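Gollport Community Boards > Home and Money > Bins, Boxes and Storage

Thread: Metal storage bins vs plastic totes, is the "lifetime" thing real?

tallowcreek
Posted 7:42 am

I'm redoing the basement shelves and I keep getting pushed toward metal bins. My sister swears by them. The Cesto ones are 50 dollars each where a plastic tote the same size is 10. The pitch is always the same, that you buy it once and never again. I've heard that about frying pans, boots and a mattress, and I have since replaced the frying pan, the boots and the mattress.

So has anybody here owned metal bins long enough to say? I don't mean a year. I'm storing Christmas stuff, canning jars, paint, some old tax paperwork and a lot of extension cords. Basement is dry in winter and a little musty by May.

hobnail_ray
Posted 8:05 am

Had mine since before my daughter was in school and she drives now. Galvanized, no lids. Two have rust along the bottom seam where they sat on bare concrete. The rest look the way they did when I bought them. I have thrown out more cracked plastic totes than I want to admit to.

tallowcreek
Posted 8:11 am

OK but did you pay 50 for them?

hobnail_ray
Posted 8:14 am

No. Farm auction. Came with a broken seed spreader.

merribelle
Posted 8:30 am

See, that's what bugs me in every one of these threads. The people who love metal bins got them for next to nothing, and then somebody reads it and goes out and pays full price for a thin new one with a pretty label holder on the front. Those are two different products. I bought a Metwally bin because of a thread like this. You could push the side in with your thumb. The bottom bowed when I put canning jars in it and the handles pinched.

Plastic for me. When it cracks I'm out 10 bucks.

dunmore_pete
Posted 9:16 am

I'd question the plastic math too. Totes crack at the corners in the cold, the lids warp, and the store changes the shape every couple of years so nothing stacks with what you already own. I have totes from the same brand that won't nest with each other. Add that up over time and I bet merribelle has spent more than she thinks.

merribelle
Posted 9:24 am

You'd lose that bet. I keep receipts. My basement doesn't freeze and my totes don't crack.

Siwan Humphreys
Posted 10:02 am

I did a fair amount of reading before I bought mine and the main thing I learned is that the listings avoid telling you how thick the metal is. They say "heavy duty" or "industrial grade" and neither phrase means a thing. If the seller won't give you a gauge, assume it's thin. Lower gauge number is thicker, which trips people up. Also look at the top edge. A rolled or folded rim keeps the sides straight. A raw cut edge will flex and it will get your knuckles sooner or later.

I'd skip anything where the handle is only a stamped slot, unless you're storing pillows.

As for what counts as a plain bin, I mean no lid, no chalkboard paint, no rope handles. More like this:

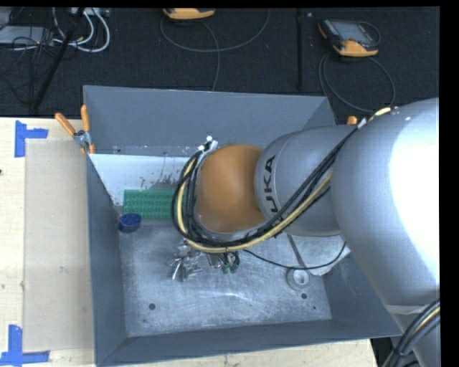
Gray metal, open top, on a wood table.

Whether a plain one is any good still comes down to the thickness and how the corners are joined, and a photo won't tell you either. Put your weight on the rim in the store if they'll let you. If they only sell online and they won't answer an email about gauge, I move on.

tallowcreek
Posted 10:20 am

Useful, thanks. I emailed Cesto about the gauge just now. Let's see.

What about no lid though? Doesn't everything get dusty?

Siwan Humphreys
Posted 10:26 am

It does. I lay an old pillowcase over the holiday things. The cords can be dusty.

kettle_and_string
Posted 11:48 am

Going to disagree with most of this. For tax papers do not use an open metal bin in a basement that gets musty. Metal gets cold, damp air hits it, water forms on it, your papers curl. Ask me about my dad's service records. Paper goes in something with a tight lid and it goes upstairs. I don't care what the bin is made of.

And the paint shouldn't be sharing a shelf with the Christmas stuff, whatever you put it in.

hobnail_ray
Posted 12:03 pm

Never had water form on mine.

kettle_and_string
Posted 12:09 pm

You keep jumper cables in yours, Ray. How would you know?

hobnail_ray
Posted 12:15 pm

Fair.

gus_in_the_annex
Posted 1:37 pm

Has anyone tried the Greltero system? It's a rack with matching steel bins that slide in like drawers. 319 for the set. Their video makes it look great, but everything in the video is a folded sweater.

dunmore_pete
Posted 1:52 pm

319 to store sweaters in a basement. Buy lumber and build shelves. You'd have enough left for the bins, metal or plastic, and the argument in this thread would be settled by whatever was on sale.

gus_in_the_annex
Posted 1:58 pm

I can't cut a straight line, Pete. Some of us have to buy the thing.

merribelle
Posted 2:10 pm

Read the warranty page before you do. Mine was a "lifetime" deal and the small print said lifetime of the product. I still don't know what that means. When it bends its life is over, I guess, so they owe me nothing.

dunmore_pete
Posted 2:19 pm

OK that one I agree with. Surface rust is usually left out too, and so is "cosmetic" denting, so you've covered most of what can happen to a metal box.

tallowcreek
Posted 4:41 pm

Cesto wrote back. Quote: "Our bins are crafted from premium steel for everyday strength." I asked for a number and I got that. I wrote again and asked for the number.

Siwan Humphreys
Posted 4:55 pm

There's your answer.

kettle_and_string
Posted 5:03 pm

It might just be whoever has the inbox today. I wouldn't read the whole company off one canned reply.

Siwan Humphreys
Posted 5:12 pm

At 50 dollars a bin I would.

tallowcreek
Posted 7:30 pm

No second reply so far. Here's where I've landed. Papers go upstairs in a lidded box, kettle talked me into that. Paint goes out to the garage cabinet. I'll get 2 used metal bins for the jars and cords if I can find any locally, and the Christmas stuff stays in the plastic totes it's already in. I was going to replace those and I can't remember why.

Ray, when's the next farm auction?

hobnail_ray
Posted 7:44 pm

They post them at the feed store. Bring gloves and check the seams. You may have to take a seed spreader.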